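The Can Shelf, Revisited
Posted 16 May 2020

I have been meaning to write about the pantry for weeks now, and every time I sat down to do it I ended up getting back up to move one more thing. If you've been reading here for a while you may remember the great spice drawer episode of last August, so you'll know how I get. This time it was cans.

Our pantry is really just a tall cupboard beside the back door, with shelves so deep that whatever goes to the back stays there for years. I pulled everything out on Saturday morning while the coffee was brewing and ended up with 70 cans on the kitchen floor. Seventy! For a household of two! There was chickpea after chickpea, and a tin of pears I'm fairly sure moved here with us from the old apartment.
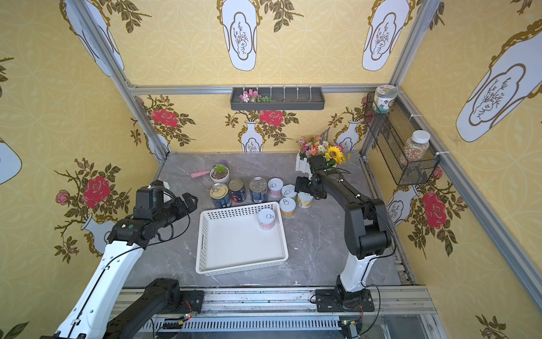

My grandmother kept her cans in rows by color, which drove my grandfather up the wall, and for years I did it by date, which I could never keep up for longer than a month. What I've settled on now is trays. You pull the whole tray out like a drawer, take what you need, and slide it back in, and the deep shelf stops being a problem. A white plastic basket tray like that one, shallow with slatted sides and a solid bottom, is just the sort I mean. The low sides let you read the labels without lifting everything out, and the flat bottom keeps a short can standing up nicely. I'd put the little ones with pull-tab lids in there and leave the taller tins in a row behind, so the small ones don't disappear.

Kylie Nepia, who left such a kind comment on the spice post, asked whether I label my trays. I do, but only with masking tape and a pencil – beans, fish, fruit, tomatoes, and one that says "soup etc." and holds mostly etc. I tried a proper label maker once and spent an entire evening choosing a font.

The other change is that new cans go in on the left and we eat from the right. My husband has agreed to this in principle. On Sunday I found sardines in with the peaches, so we're still working on it, but he did make a very good supper out of three of the oldest tins, with rice and a lot of black pepper.

I gave a bagful to our neighbor Eimear, who sent back half a lemon cake (I think I came out ahead!). The pears are still on the counter. I haven't quite had the nerve to open them yet, but there's custard in the fridge, so maybe tonight.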